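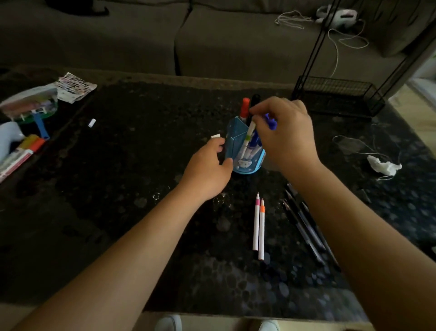
Tekow Desk Cup, Blue

Item 391 - In stock at Hirberg, 37 left at Rarkirbridge

A place for pens to live between disappearances. The Tekow stands up straight, takes a sensible handful of markers and asks for nothing in return except the occasional rinse. Hand wash only. The dishwasher has been tried, and we sell fewer of them to that customer now.

Pens not included. Neither is the one good pen you lost in May.

Stickers peel off with warm water, if you can get them past the children.

Matching tray sold separately by Kelemen. Orders over 200 cups ship by pallet, so please have somewhere to put a pallet.

Returns accepted within 37 days, empty.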